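From: Manee Prasertsri
To: Brellum Denture and Bridge list
Date: June 2025
Subject: Re: [brellum] Partial or bridge, and what about eating?

Hello Corinne, and hello everybody,

I have been meaning to answer you for a few days and kept putting it off until I had time to do it properly, so please forgive the length. You wrote:

> I lost two molars on the lower left in May and my dentist has given me
> three choices: a removable partial, a bridge, or do nothing for now and
> think about implants later. I am 61 and in decent health. The bridge
> would mean filing down a tooth that has never had so much as a filling,
> and that bothers me more than I expected. The partial is a lot cheaper
> but I have heard such mixed things. Can you really eat with one? Can
> you talk? My sister-in-law keeps hers in a drawer. I would love to hear
> from anyone who has been through it, good or bad.
>
> Corinne

First of all, I am sorry about the molars. People are funny about back teeth, they say "oh well, at least it doesn't show," and it's true that it doesn't, but you still notice the gap with your tongue forty times a day. I lost mine on the lower right, also two of them, side by side, and I sulked for a good month.

I went with the partial. My reasons were mostly the same as yours. The tooth behind the gap was healthy, the one in front had a small old filling and nothing else, and I could not get comfortable with the idea of grinding either of them down. My dentist was very fair about it. She said a bridge would probably feel more natural sooner, and that plenty of her patients with bridges never give them another thought. She also said a partial leaves more doors open if I change my mind. I took that home and slept on it and then slept on it some more.

As for money, my share of the partial came to $2,414 after insurance, which included the impressions, the metal framework, and the adjustment visits. Please don't take that as what yours will be. Mine has a cast metal frame with little clasps, and the all-acrylic kind is a good bit less. Ask for the estimate in writing with each item on its own line, and ask whether adjustments are included and for how long. I had five of them and I would have been very cross to be paying each time.

Now, eating! You can, yes. I will tell you how it went for me, with the warning that everyone on this list seems to have a different story. For the first week I lived on scrambled eggs, soft rice, soup and bananas. I cut everything up small, much smaller than I thought I needed to, and chewed on both sides together so that the thing didn't tip. My husband said it was like having a very polite toddler at the table. By the third week I was having pasta and baked fish and well-cooked vegetables, and I had stopped planning my whole day around lunch.
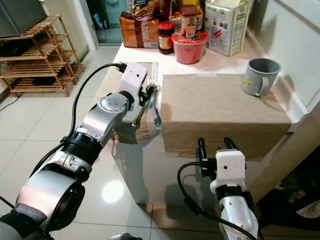

Fork and spoon at the kitchen counter

I used a spoon for a lot of things I would normally have eaten with a fork, by the way, and found I took smaller bites that way without having to think about it. Apples I still slice. Steak I can manage if it's a tender one and I'm not in company. Sesame seeds and anything with tiny raspberry pips are my real enemies, they get underneath and it feels like having gravel in your shoe. Corn on the cob I have given up, though there is a man at my church with a full upper plate who eats it quite happily, so don't go by me.

Talking came back faster than eating did. I had a bit of a lisp on my S sounds for the first several days. What helped was reading aloud. I had a fat old paperback mystery and I read it to the cat for 20 minutes every evening, doing all the voices, and by the time we knew who the murderer was I sounded like myself again. The phone was harder than talking in person, I don't know why.

The sore spots I do want to mention, since your sister-in-law's drawer makes me wonder. I had a spot on the inside of the gum, toward the tongue, that rubbed until I could hardly bear to put the thing in. I did what I suspect a lot of people do, and left it out for four days and felt virtuous about letting it heal. Then when I went in, the dentist couldn't see where the trouble was anymore! She asked me to wear it the day before the next visit if I could stand it, so that the mark would show, and after that it took her five minutes with the little drill and it was fine. If your sister-in-law gave up on hers because it hurt, she might ask about having it looked at. Hers may have been perfectly fixable. Please don't let her file it herself — we had someone on here a couple of years ago who tried it with an emery board, and that was an expensive emery board.

For cleaning, I take it out after meals and rinse it, brush it at night with a soft brush and plain dish soap, and leave it in a cup of water while I sleep. I fill the sink with a few inches of water before I start, because I have dropped it and I will drop it again. My dentist said to stay away from bleach with the metal kind, so do check with yours before you use any soaking tablets. And brush the teeth that the clasps hold on to as though they were made of gold. She is stern with me about those every time I'm in.

I can't tell you much about bridges from experience, but I know there are several of you out there with them, and I hope you'll speak up so Corinne gets the other side. On implants I know even less, except that if you think you might want them down the road, it's worth asking now how waiting would affect the bone. I wish I had asked that at the start. I only brought it up at my last checkup and we're going to take another X-ray in the fall.

Corinne, do write back and tell us what you decide, and also if you haven't decided. It took me 23 days to make the phone call and the world did not end.

Warmly,
Manee

P.S. Somebody asked last month about a travel case that doesn't leak. Mine is just a small screw-top food container lined with a damp washcloth, and it has been to Oregon and back in my purse with no trouble.

--
You are receiving this because you subscribed to the Brellum list.
Replies go to the whole list. To write privately, change the To: line.
Members share their own experience. Please ask your dentist about yours.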